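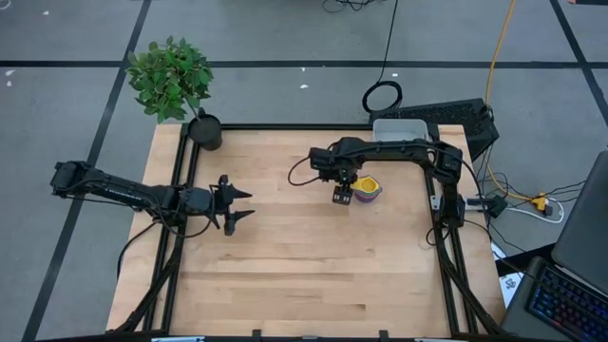
Two-Arm Cup Stacking – Wunmont Robotics Club project report
Chenxi Yao, February 22, 2026

So my part of the project was the cups. We picked nested toy cups back in August because they looked easy (ha!) and because every color is a different size, so the arms have to get the order right or the whole thing won't nest. Yellow goes on top in our version.

We drove both arms by hand first and recorded ourselves doing the task. I ended up with 232 recordings, and I threw out 104 of them, mostly my early ones where I kept bumping the bin or closing the gripper way too soon. That hurt a little! Then Lamine trained the policy on what was left and we started running tests on the wooden table.

The right arm was good almost right away. The left one kept stopping short of the cup, and I spent about 13 hours blaming the training before I checked the calibration file – it was an old one from before we moved the base. With the new file we got much better grabs, but handing a cup from one gripper to the other is still shaky. The thin rims slip if the fingers come in at an angle.

Next I want to try slower handoffs and softer fingertips. Böttcher also wants us to rename the project Gredusska before the spring demo, and I've lost that vote twice already, so expect a new name on the poster.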